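Máquinas que cosem, meias que esperam

Continuo à espera de uma máquina que me pregue um botão. Tenho 32 meias furadas numa gaveta e muita fé no progresso. Entretanto, a costura robótica vai treinando noutros panos, com alicate e linha azul-esverdeada.

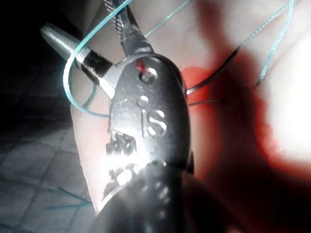 Para a Lorna Buenaventura, isto prova que o botão vem a caminho: quem sabe segurar uma linha acaba por saber segurar uma camisa. Duvido. A camisa foge, amarrota-se, tem gato em cima. A almofada de treino fica quieta e deixa-se coser, ponto a ponto.

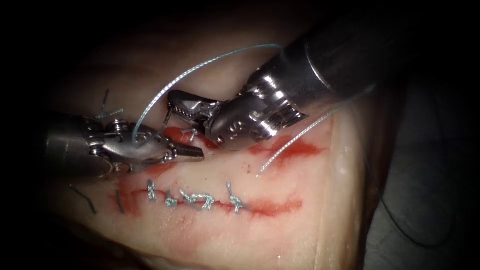

E a loiça?

Pior ainda. Lá em casa continua a ser comigo, e os tachos desde março.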